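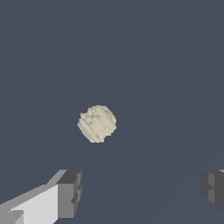 *Wrist view in the Tenberg simulator, fingers open, target still ahead of the gripper.*

# Tenberg grasp planner: common questions

Last updated 4 August 2019. Maintained by Cúc Đào and Aurélien Collet.

## What does Tenberg do?

It takes a rendered view and an arm state, proposes grasps, and plans a path to the best one. It doesn't run the low-level controller. That part is Evus, and it has its own page.

## Why is the wrist view so jagged?

The default render size is small and anti-aliasing is off. The detector was trained on images like that, so turning smoothing on tends to lower its scores. If you want nicer pictures for a talk, set `render.preview: true` and leave the detector input alone.

## Can I use my own object meshes?

Yes. Put them in `assets/objects` and run `tenberg import`. Lumpy or open meshes are fine for display, but the collision checker wants closed ones. The importer will try to build a convex hull if yours isn't closed. Keep hulls under 2,000 faces or planning gets slow.

## The planner says "no feasible grasp" but I can see the object. Why?

Check these first:

- The object's scale. Meshes exported in millimeters come in 1,000 times too large.
- The finger opening in the gripper file. If it is smaller than the object, every candidate is thrown out before planning starts.
- The approach angle limit. The default is strict. Try loosening it in the config before you touch anything else.

If none of that helps, run with `--dump-candidates` and look at the reject reasons. Most of the ones we get sent are collisions between the hand and the support surface.

## How many grasp candidates does it try?

The default is 196 per view. You can raise it, but Cúc's tests in the Quan branch showed little gain past that for small objects.

## Should I use the wrist view or the outside view?

The detector only reads the wrist view. The outside view is there for people, mostly for checking how the arm is bent and where the hand ended up relative to the object. 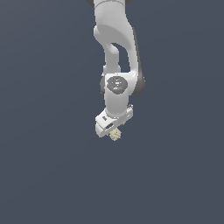

You can turn the outside view off with `--headless`. Batch jobs on Sanell do this already, and runs finish sooner without it.

## How does it decide that an object is held?

By contact on both fingers for 9 simulation steps in a row, plus a check that the object moves with the hand. Please don't judge it from a single rendered image - an object can look attached to the hand when the contact log says otherwise.

## Does the background color matter?

It can. The color filter in the older detector expects the object to stand out from the surface. A pale object on a dark blue-gray surface is an easy case. If you change the surface to something close to the object's color, switch to the depth-based detector with `detector: depth`.

## Are shadows supported?

In preview mode only. We plan to look at this again in October.

## Where do I report a bug?

Open an issue in the Tenberg tracker and attach the config, the seed and the contact log. Planner issues go to Aurélien, everything to do with rendering or detection goes to Cúc.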